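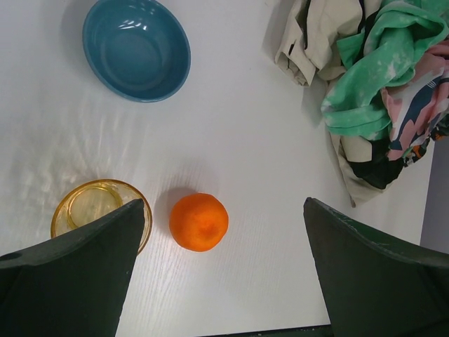
Does the same gripper handle both hard objects and cloth?

It can, but the fingertips that work best on one are usually second best on the other. Most customers with mixed work keep two sets of fingers and change them between jobs. The trial kit on this page is put together so you can find out which set suits your own objects before you buy.

Usness Two-Finger Gripper – Trial Kit with Wrist Camera

Item 922
Availability: in stock for loan and purchase
Ships from: Fenidwood workshop

Overview

The trial kit contains one electric two-finger gripper, a small color camera with its bracket, a controller box and two sets of fingers. It goes out on loan for 19 days. At the end of the loan you either send everything back or keep it and pay the balance. The loan fee is taken off the price if you keep the kit.

The gripper is meant for light tabletop work: fruit, dishes, bowls, folded or unfolded laundry, packaging. It isn't meant for machine tending or for anything with an edge sharp enough to cut the finger covers. If you are handling metal blanks, look at the Falteck parallel gripper in the heavy section instead.

What is in the case

Gripper body with mounting plate
Rounded fingers, dark matte finish, one pair
Flat fingers with ribbed pads, one pair
Wrist camera with bracket and cable
Liao controller box and power supply
Hex keys, spare finger screws, printed setup sheet

Rounded fingers or flat fingers

The rounded fingers are fitted when the kit leaves us. They have a smooth tip and are wider toward the base. They do well on round things. An orange can be taken a little off center and will roll into place as the fingers close, so your approach doesn't need to be exact. They also slide down beside the rim of a dish without catching on it. On cloth they are fair. A thick fold is no trouble, but a single flat layer of thin fabric tends to slip out as the arm lifts.

The flat fingers are the opposite. The ribbed pads pinch a thin layer well and hold it while the arm moves sideways. On an orange they touch at two small areas, and if the grip is off center the fruit turns. On glass they hold at low force, but the pads need to be clean. Dust on the ribs makes a big difference.

Changing a pair takes two screws per finger. Run the homing routine after every change. The controller stores one open position for each set, and it will use the wrong one if you skip this step.

Glass, bowls and loose cloth

Clear glass is the hardest object for the camera. The rim usually shows, the walls may not, and light passing through the dish puts bright streaks on the table that some detection software takes for an object edge. We suggest testing glass on a white surface first and then on your own worktop. If results differ a lot between the two, try moving the lamp before you change any settings.

Shallow bowls are best taken by the rim, with one finger inside and one outside. Set the force low and bring it up in steps. For an opaque, glossy bowl, watch for reflections on the inside wall. They change as the wrist turns.

A pile of mixed cloth is a fair test of any gripper, and it is worth leaving the pile as it falls. Pieces that have been laid out neatly give better scores than you will see in daily use. Choose plain and patterned fabrics together. A printed cloth on top of a black one can be hard to separate in the camera view, even when the fingers have no difficulty with it.

Camera

The camera sits at the wrist and looks down between the fingers. With the standard bracket, both fingertips stay in view at the lower part of the picture, one on each side. This is useful for judging how far each finger is from the object before closing. It also means the fingers hide part of whatever is directly behind them. If you work with wide, low objects such as plates, approach so that the side you plan to grip is the side you can see.

There is a taller bracket for customers who want more of the table in view. It adds weight and catches on shelving, and we only recommend it for open benches.

Controller

The Liao box runs the fingers and passes the camera signal through to your computer. Force, speed and opening are set on the front dial or by serial command. The dial is quicker for a first session. Once you have settings you like, write them down, as the dial positions are not saved when the power goes off. Serial settings are saved.

Specifications

Fingers: two, electric drive
Maximum opening: 100 mm
Mounting: 6 screws, plate supplied
Finger change: by hand with supplied hex key
Camera: color, fixed focus
Controller: dial or serial
Use: indoor, dry

A note on comparing results

Bronwyn Mahuika looks after the loan kits and has put together a one-page score sheet, packed in the lid of the case. It has a row for each object and a column for each finger set. Use the same objects, the same start positions and the same lamp for both sets, and do all the rounds with one set before changing over. A drop during the lift and a miss on closing go in separate columns. They have different causes, and the fix for one often makes the other worse.

You don't have to send us the sheet. If you do, we will look through it and tell you whether a different pad or a lower closing speed is worth trying – there is no charge for this during the loan.

Returns and care

Wipe the fingers with a damp cloth before packing them. Citrus juice left on the pads makes them tacky and they pick up lint afterward. Do not use solvent on the rounded fingers, as it lifts the matte finish. Light wear along the edges is normal and isn't charged for. Torn ribs on the flat pads are charged at the spare part price.

Coil the camera cable loosely and put it in the left pocket of the case. Loans booked now ship in October.

Related items

Flat pads, ribbed, replacement pair
Tall camera bracket
Falteck parallel gripper, heavy section
Liao controller box, without power supply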